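Moving my home folder to a second drive on Linux

December 2021
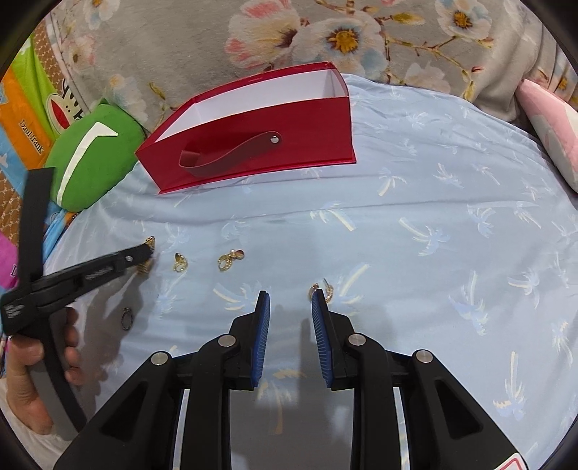
My laptop came with a small SSD and an empty bay for a second drive, and for two years I left the bay alone. Then the root partition filled up. I found out during a system update, which stopped halfway with a "no space left on device" error and left a pile of half-configured packages behind. I cleared the package cache, finished the update, and decided to move /home to a drive of its own. I did the work in the spare room, where the bed still has the light blue sheet with the palm trees on it, and I kept the laptop off the bed while it was open because bedding is bad for static and it blocks the vents. A desk is better. Any hard surface is better.

The new drive is a 1000 GB SATA SSD. The old one shows up as /dev/sda and the new one as /dev/sdb, but yours may be different, so check with lsblk before you type anything else. Look at the sizes. If you format the wrong disk there is no undo.

First I made one partition on the new drive with GParted. You can do it with fdisk or parted if you like the command line, but I do this once every few years and I'd rather see the picture of the disk while I do it. Make a GPT partition table, then one ext4 partition that fills the drive. I gave it the label Toltau. The label can be anything. My machines and disks all get made-up names so that I can tell them apart in backups, and this laptop is called Wernadine.

Next I mounted the new partition in a temporary place:

sudo mkdir /mnt/newhome
sudo mount /dev/sdb1 /mnt/newhome

Then the copy. Don't do this from your normal desktop session, with a browser and a mail program writing to files the whole time. I logged out, switched to a text console with Ctrl+Alt+F3, and logged in there. If you have a live USB stick, that's cleaner still. The command I used was:

sudo rsync -aAXH --info=progress2 /home/ /mnt/newhome/

The slash after /home matters. With it, rsync copies what is inside the folder. Without it, you end up with a folder called home inside your new home, and the login won't find your files. The -a option keeps owners, permissions and times, -A and -X keep access lists and extended attributes, and -H keeps hard links. I had 503 GB listed as used on an old external drive that I also wanted to bring over, but I left that for later. One thing at a time.

The copy stopped at 98 percent for long enough that I thought it had hung. It had reached a folder with a great many tiny files, an old mail archive, and small files are slow. I left it alone and it finished. When it was done I ran the same command again, and the second pass took almost no time, which told me that nothing much had been missed.

Now the part people get wrong, me included. You need the UUID of the new partition:

sudo blkid /dev/sdb1

Copy the UUID and add a line to /etc/fstab. Make a backup of that file first.

sudo cp /etc/fstab /etc/fstab.bak
sudo nano /etc/fstab

The line looks like this, with your own UUID in place of the words:

UUID=your-uuid-here /home ext4 defaults 0 2

The last number is the order for file system checks. Root gets 1 and other partitions get 2. I typed the UUID by hand the first time, since I was at a text console with no mouse, and I got a letter wrong. The laptop waited at boot for a disk that didn't exist and then dropped me into emergency mode. It looks alarming, but all you do is log in as root, open fstab again and fix the line. If root has no password on your system, which is the default on Ubuntu, boot from the live USB and edit the file from there.

My friend Antigoni Ververidis told me afterward that you can send the output of blkid straight to the end of the file and then edit it into shape:

sudo blkid /dev/sdb1 | sudo tee -a /etc/fstab

I'll do it that way next time.

Before rebooting, rename the old folder and make a new empty one for the mount:

cd /
sudo mv /home /home_old
sudo mkdir /home
sudo mount -a

If mount -a prints no errors, type ls /home and you should see your user name. Then reboot. I kept /home_old for a week, until I was sure that my mail, SSH keys and browser profile all worked, and then deleted it. That is the step that gives you the space back — until then the root partition is as full as ever.

Two small problems came up. Dretasik, the little backup script I wrote years ago, was set to stay on one file system, so it skipped /home without a word. I only noticed because the backup was so small. I took out the --one-file-system option and listed the folders I wanted by name. The other was swap. I have a swap file on the root partition and it stays there, so I changed nothing, but if yours is somewhere under /home you will need to change its path.

Apostolos Tsakiris asked in an email whether it would be simpler to leave /home where it is and only link the big folders, like Videos and Downloads, to the second drive. It would, and if most of your space goes to a few folders that's a fine way to do it. Mine was spread all over, with virtual machines in one place and source trees in another, so I moved everything.

The root partition is now at 31 GB used. Next is the external drive, once I have sorted out which of the photo folders on it are duplicates.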